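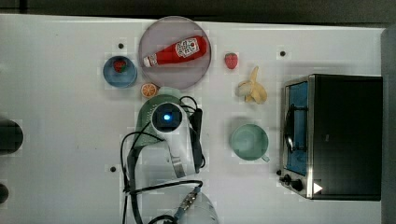 Ketchup bottle on the plate, toy strawberry in the blue bowl

Re: [toy-lending] Missing pieces from play food sets
November 2021

Replying to the Berden message from last week. I have left the whole thing in for people who get the digest.

> Hello all. We have just taken on the play food and tea sets from a nursery that closed, and we
> would like to start lending them. Our other toys are mostly single items or puzzles, where it is
> easy to see that something is gone. With the food sets we are stuck on what to do when a piece
> does not come back. Do you charge for it? Do you take the set off the shelf? One of our members
> suggested a deposit, but we have families who would not be able to pay it and would simply stop
> borrowing. We also don't know how much time to put into checking returns. We open for short
> sessions and there is usually a line at the desk. Last question: does anyone enter every piece in
> the catalog, or only the set? Any advice welcome.
> Berden Toy Library

We have lent play food at Komitz for a good while and have changed our minds on nearly all of these points, so take this as what works for us at present.

Charging. We used to charge a small fee for each missing piece. We dropped it. The fee brought in very little, and parents who had lost a plastic carrot would keep the whole set at home while they looked for it. Some of them never came back with it. Now we write the missing piece on the card, ask them to bring it next time, and that is the end of it unless the set can no longer be used. Most pieces do come back in the end, often in the bag with some other toy.

Deposits. We have never taken one on food sets and I would not start. We do take one on the large outdoor toys, and even there it causes more desk work than anything else we do. If your members already find borrowing a stretch, a deposit will cost you borrowers.

Taking sets off the shelf. This was our biggest mistake. We had a rule that an incomplete set could not go out, and by the end of that summer we had a cupboard full of perfectly good toys that no child could borrow. A child does not need all the slices of a cake. What we do now is sort each set into "must have" and "nice to have." For a tea set, the pot and cups are must have. The spoons are not. If a must-have piece is gone, we try to fill it from spares, and if we can't, the rest of the set goes into spares too.

Spares. Start a spares box now, before you lend anything out. When two partial sets come in, make one good one and put the remainder in the box. Donations that come without packaging can go straight into it. We keep ours in clear tubs by type: fruit and vegetables in one, bottles and cartons in another, dishes in a third. Colors will not match across makers, and the children do not care. Sizes matter more. The older Imai plates are larger than the new ones and will not fit in the Imai carry case, so check that the lid closes before you send it out.
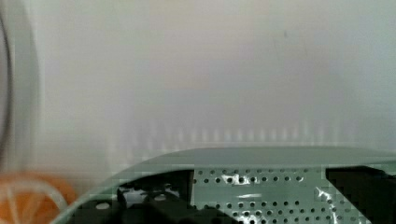 Checking returns. With a line at the desk you will not get through a piece-by-piece check, and we gave up trying. We weigh the bag on a kitchen scale. Every set has its full weight written on the card and on the tag, and if the reading matches, it goes on the trolley. If it is short, we look inside. It takes seconds, and a new helper can do it on the first morning. Two cautions. Weigh the set in its own bag, with the tag on. And if you swap in a spare, weigh again and correct both the card and the tag, or you will be chasing a missing piece that was never there.

The scale will not tell you that a family has sent back their own toy tomato and kept ours. We don't mind that so long as it is in good shape and not too small.

Catalog. We have 68 food and kitchen sets and we enter the set only. When we first moved to Comen we entered every piece, on the advice of another library, and we had passed 1,000 records before anyone asked what they were for. Searching for "plate" gave pages of results and none of them helped a parent at the desk. We merged them back in August. The record now has the name of the set, the full weight, the must-have pieces in the notes field, and a photo of everything laid out flat. The photo does more than the list ever did. We print it small and put it in the bag so that families can check against it before they bring the set back.

If you are using the free version of Comen, the notes field is short. Put the must-have pieces first so they are not lost when it cuts off.

Cleaning. You didn't ask, but you will need to settle it. Hard plastic pieces go in warm water with dish soap, then on a rack overnight. Anything hollow has to be squeezed out and left with the opening down, otherwise water sits inside and it will smell. Wooden pieces get wiped with a damp cloth and are never soaked. Felt food we stopped lending. It looked lovely and was grubby after a few loans, and washing pulled it out of shape.

For pieces from a closed nursery I would check every one by hand before the first loan, even if you never do it again. Look for splits along the seams, loose caps, and anything that has lost the part that held it together. The cutting fruit with hook-and-loop patches is the worst for this, as the patches peel off and end up in mouths. We throw those out and don't try to glue them.

I can send our card template and the bag tag to anyone who wants them. They are plain text files and you can change the headings to suit. Please write to me off list for those, as attachments get stripped here.

Also, does anyone have a source for drawstring bags with a mesh side? Ours are wearing through at the corners and the shop we bought them from no longer carries them.

Komitz Toy Library, returns desk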